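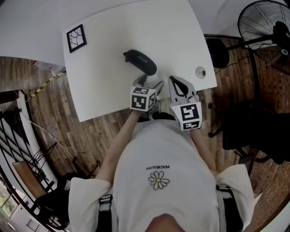
Hand-held grippers at the ready in front of a black glasses case, with marker blocks near the jaws.

It was in November that the glasses cases began to get away from Tihomir Zupan. He had spent most of a year at Isdale teaching machines to handle the small things people leave on desks, and he'd grown rather fond of the work (and of the harness, which he says you stop noticing by lunch). A person picks a thing up with the grippers, over and over, and the robot learns from the recordings. Simple enough, until the robot, which they call Pasar, started closing its jaws a thumb's width to one side of everything and shoving it off the desk.

They blamed the software first, as everyone does. Boris Jurić, a patient man with a great love of spreadsheets, went back through 3,000 recordings over the better part of a fortnight and found that 1,915 of them had the same lean. One marker block had been knocked and put back slightly crooked, and every lesson after that had been taught a little bit wrong!

No one was hurt, though Pasar did pinch a colleague's sleeve and hang on until somebody reached the stop button, and that rattled the whole room. The crooked recordings have all been thrown out. These days the blocks are checked against a metal jig each morning before anyone straps in, and Zupan does it himself, usually with his coffee going cold beside him.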